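実験台の小物をトレイとかごで整理する方法(試験管立て、三角フラスコ、計量ジャグ)

Vadik 相談掲示板 > 実験室・作業室 > 整理と収納
投稿日:2026年3月31日
閲覧数 2657

投稿者:kitadana

実習室の実験台に置く小物の定位置を決めようとしています。対象は試験管立て、キャップ付き試験管、プラスチックの三角フラスコ、ビーカー、持ち手付きの計量ジャグです。天板は薄い茶色で、奥行きはあまりありません。

現在は、持ち手穴のある長方形のトレイを中央に置き、使用中のものをその上に集めています。残りは網目のかごに入れて台の左側です。右側に白いかごを一つ空けてありますが、用途は未定です。

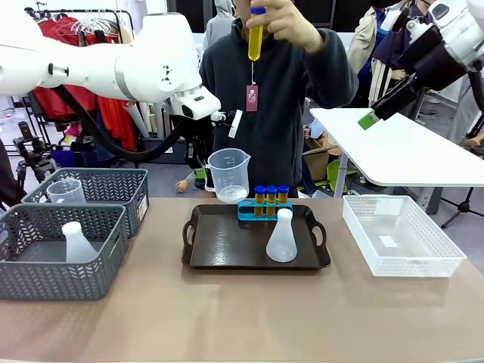
Lenni Savolainen
白いかごは使用済み器具の受けに固定するのがよいと思います。空のかごを用途未定のまま置くと、数日で雑多なものの置き場になります。当方でも同じ経過をたどり、5月の棚卸しで中身を全部出すことになりました。

質問は次の三点です。

1. 試験管立てはトレイに載せたままでよいか。それとも台に直接置くべきか。
2. 三角フラスコをかごの中に立てて保管してよいか。
3. ラベルはかごのどこに付けるのが適切か。

試験管の中身は黄色系の着色水で、実習用です。危険物ではありません。予算の都合で、新しく買うとしても2点までです。

回答者:Lenni Savolainen

上のコメントの続きです。順に書きます。

1について。トレイに載せたままで問題ありません。漏れた液が縁の内側にとどまるので、拭く範囲が限定されます。ただし次の条件を付けます。

・試験管立ては、トレイの長辺か短辺のどちらかに揃えて置く。
・持ち手穴をふさがない。穴は液の抜け道にもなるため、ジャグから注ぐ作業は穴から離れた位置で行う。
・軽い発泡材の立てを使う場合、試験管が端の穴に一本だけの状態を長く続けない。重心が片寄ります。一本残るなら中央寄りの穴に移してください。
・抜いた試験管は、キャップが締まっていてもトレイに寝かせない。戻す穴を決めてから抜く。

2について。空のフラスコなら可です。液が入ったものは、底が平らなかごに限ります。網目の底は三角フラスコの広い底面でもがたつくことがあり、運搬時に傾きます。Retley の浅型かごを使っていたときは、底に薄い樹脂板を敷いて対処しました。ビーカーはフラスコと別のかごに分けたほうが取り出しやすくなります。

3について。短辺側の外面、手前から読める高さに付けます。かごを前後に重ねて置くと、長辺のラベルは前のかごに隠れます。

計量ジャグは目盛りの最小単位を確認してください。1000 mL 用のジャグで少量を量るのは不適当です。少量はメスシリンダーで量り、ジャグは運搬と粗い計量に限定します。底に残った液は、定位置に戻す前に捨てます。

手順としては、取り出し、使用、戻しをすべてトレイの上で完結させ、かごは台の奥に下げておくと作業面が確保できます。
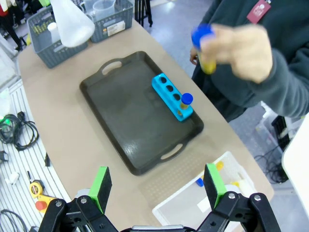

回答者:shiken_7

かごより先に棚を買ったほうがいいです。うちは Clirance の二段棚にして解決しました。試験管立ては上段です。

(追記)棚だと予算を超えるかもしれません。金額は見ていません。

回答者:mizutama

ラベルについて補足です。網目のかごには粘着ラベルが定着しにくく、洗浄のたびに端から剥がれます。Jafri の差し込み式の札を結束バンドで留める方法に変えてからは、貼り直しが不要になりました。札は無地のものを選び、油性ペンで書いています。

書く内容は品名だけで足ります。数量まで書くと、破損や補充のたびに書き直しが発生します。数量は別紙の一覧で管理してください。

試験管立てについては、私は台に直接置く派です。トレイの表面に光沢がある場合、底の滑らかな立ては濡れると動きます。トレイに載せるなら、滑り止めシートを立ての底と同じ大きさに切って敷いてください。大きく切ると、こぼれた液がシートの下に回って拭き残しになります。

kitadana

回答ありがとうございます。試験管立てはトレイ上のままとし、滑り止めシートを敷きます。白いかごは使用済み器具用にしました。購入は差し込み式の札とシートの2点です。棚は見送ります。

フラスコ用のかごに敷く樹脂板ですが、厚さはどの程度でしたか。

Lenni Savolainen

2 mm です。かごの内寸より 7 mm 小さく切り、四隅を落とすと出し入れが楽です。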